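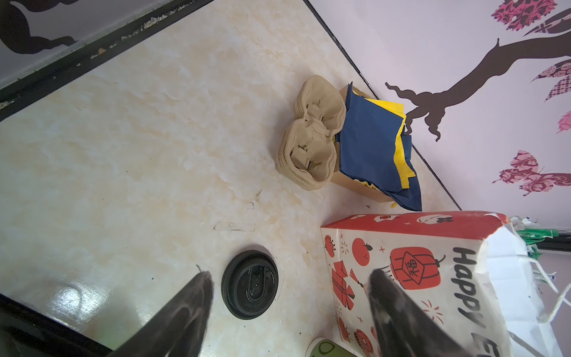 FOR IMMEDIATE RELEASE
02/09/2025

**Wunar opens cup return scheme to every independent cafe in Westen**

WESTEN. Wunar, the cup and container return company, is opening its Westen scheme to all independent cafes, bakeries and lunch counters in the city. Sign-up starts today. No joining fee for the first 856 places. First cups go out as soon as a site is set up, normally inside 7 working days.

The scheme ran as a closed trial through January with 20 cafes, most of them along Stoyanova Street and the blocks behind the bus station. Those sites stay in. Nothing changes for them except the collection times (see below).

**How it works**

Customer orders a drink to go. Cup and lid carry a small deposit, added at the register. Customer brings both back to any cafe in the scheme, gets the deposit back in cash or on the card they paid with. No app needed. There is an app, for people who want one, and it shows the nearest return point and opening hours.

Cafes keep returned cups in a closed crate under the counter. Wunar picks up the crate, washes everything at the Cetelis site on the ring road, and drops off a clean one. Cafes do not wash cups themselves and are asked not to.

Lids can be returned seperately from cups. This was the most common complaint in the trial: people turned up with a cup and no lid, or a lid and no cup, and staff were not sure what to pay out. From today each has its own deposit. Bring back one, get paid for one.

**What's different from the trial**

- Collections move to early morning, before opening. Afternoon pickups got in the way of the lunch line.
- Crates are smaller. The old ones did not fit under most counters.
- Two cup sizes instead of three. The middle size was hardly ordered.
- One lid fits both sizes.
- Register stickers and window stickers come in the starter box, along with a one-page sheet for new staff.
- Paper bags are not part of the scheme. Several cafes asked. We are looking at it but there is no date.

**Who can join**

Any independent food or drink business inside Westen city limits with a fixed counter. Market stalls can join if they trade from the same pitch at least twice a week and have somewhere dry to keep a crate. Chains with their own return program are not eligible for now.

Sites need room for one crate, a register that can add a line item, and somebody on each shift who has read the sheet. That is the whole list.

**Cost**

Cafes pay a flat charge per clean cup delivered, lid included. Invoiced monthly. Deposits are settled on the same invoice, so a cafe that takes back more cups than it sells is credited the difference. A few of the trial sites near the station were in this position every week and wanted it in writing, so it is now in the contract.

No minimum order. No exit fee. Thirty days notice either side.

**Capacity**

The Cetelis wash line can handle 2,000 cups an hour. A second line is planned if demand calls for it, the space is already leased. Cups that come back cracked or badly stained are taken out and ground down for reuse in crates and trays.

"We got a lot of things wrong in the first weeks and the cafes told us so, usually on the phone before 8 in the morning," said a spokesperson for Wunar. "The lid deposit, the crate size, the pickup times, all of that came from them. We'd rather hear it early, so please keep calling."

**Open mornings**

Wunar is holding drop-in mornings for cafe owners and managers at its Stoyanova Street office. Crates, cups and the register set-up will be out to look at. Coffee provided. No need to book, but groups of more than four please call ahead, its a small room.

Tours of the wash line at Cetelis are available to press by arrangement. Closed shoes required. Photography allowed everywhere apart from the control area.

**Notes to editors**

Wunar supplies and washes returnable cups and food containers for cafes, offices and events. It is based in Westen.

"Cetelis" is the name of the washing facility and not a seperate company. Please don't list it as a partner.

Prices for individual sites are not being published. Interview requests, tour bookings and the cafe sign-up pack: Wunar press desk, Stoyanova Street, Westen.

ENDS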